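Stasdale Shared Workshop Newsletter
3 Jun 2026

Project notes: cable routing on the folding arm

Moushumi Mollah has been working on the garment-folding project since April, and the cabling was redone last month. She wrote up the changes for anyone planning something similar. The text below is hers, lightly edited for length.

The original routing followed the shortest path. The gripper cable ran straight down the side of the arm, with a tie at every link, and it looked tidy on the bench with the joints at zero. It did not survive normal use. A cable tied close on both sides of a joint has to stretch or kink when the joint moves, and the elbow on this arm moves a lot. The jacket split next to the elbow tie after 42 cycles of the reach-and-return program. I replaced the cable, tied it the same way with a little more slack, and got 371 cycles before the gripper started dropping off the bus.

The second failure was harder to find. The gripper would report normally at rest and vanish partway through a move. I spent two evenings on the software side, adding retries and logging timestamps, before I put a meter on the cable and flexed it by hand. One conductor was open at bend angles past the midpoint. With the arm parked the broken ends touched and everything read fine. If your device disappears at the same pose each time, check the cable before you check the code.

The new routing has these rules.

Slack goes on the outside of the arm. The cable leaves the base, hangs in a shallow loop under the upper section, comes up to the elbow and then follows the forearm to the wrist. The loop opens and closes as the elbow bends. I set its length with the arm at full reach and added a hand's width. A longer loop is safe for the cable but will sweep the table in low poses, and I caught a coffee mug with it on the first try.

Straps sit on the links and never across a joint. I use wide hook-and-loop straps, firm enough that the cable does not creep and loose enough to slide a fingertip under. Zip ties are fine on a bench power supply. On a moving arm the cut end scratches the casing and the narrow band concentrates the bend at one point, which is where my first cable split.

Fit the elbow strap first. Drive the joint to both limits by hand or at jog speed, watch the loop, and only then fit the forearm strap. If you fit both at once you will be guessing at how much cable is trapped between them.

The wrist gets its own slack, separate from the loop. The last joint has the largest range of travel on our arm and the cable will wind around it if the software lets it. I limited that joint in the configuration file to less than a full turn in each direction. The planner complains now and then, and it takes a longer path on some grasps. I can live with that.

The bundle at the wrist is the part I am least happy with. There is more cable there than the job needs, because I bought the leads ready made and did not want to cut and re-terminate them while the layout was still changing. The excess can drag across the work. On hard parts this would be cosmetic. On fabric it matters, as a loose loop can shift a sleeve after the gripper has already picked its target. I will shorten the leads once the layout has held for a month.

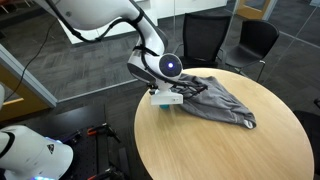 Arm at the round table with a gray garment. The two black straps hold the cable to the casing.

Some notes on working with fabric. The gripper has to come close to the tabletop to take a single layer, and the clearance is small enough that a tabletop out of level will show up as a missed grasp on one side. I measure the height at several points before each session and fit a plane through them. The first version of the program used one height for the whole table and I lost a set of fingertips to it.

Approach speed is capped at 2 centimeters per second for the last part of the descent. Above that height the arm runs at its normal jog speed. I also added a current threshold on the way down, so the arm stops when it meets more resistance than a layer of cloth should give. The threshold needs to be set with the actual garment you plan to use. Seams are much stiffer than the cloth on either side, and a value tuned on a flat panel will trip on every seam.

Start with a plain garment in one color. Prints and stripes are hard on the edge detection, and dark fabric hides its own folds under the ceiling lights. Gray has been the easiest so far.

On mounting: anything clamped down should be checked at the start of each session. Clamps relax. Put a pencil mark on the surface beside the plate and look at it before powering up. If the plate has moved off the mark, redo the table calibration – do not correct it with an offset, because a small rotation at the base becomes a large error at the far side of the table.

Parts and cost. The replacement cable is the high-flex type sold by Manurung, and it is the only part where I would advise against the cheaper option. Standard cable is made for installations that stay put. The straps came from the bin in the Billcombe storeroom and I have put money in the box for them. Total spend on the cabling, including the two cables I ruined, was $325. Most of that was the ruined cables.

The motion program and the plane-fitting script are in the Hirnerar folder on the workshop drive. The script expects a text file with one point per line, in millimeters, and it will not warn you if you give it centimeters. The joint limits are in a separate file. Please copy it before changing anything, as the arm loads whatever is there at startup.

Still to do:

Shorten the wrist leads and fit proper strain relief at the gripper end.
Log the cycle count automatically. I have been keeping it in a notebook and have missed days.
Write a recovery move for when a grasp fails halfway. At present the arm stops and waits for someone to press reset.
Test the new routing at full speed. All the running so far has been at reduced speed.

If you have a spare crimp tool for small signal connectors, I would like to borrow it for a weekend. Leave a note on the project shelf or reply to this newsletter and it will be passed on.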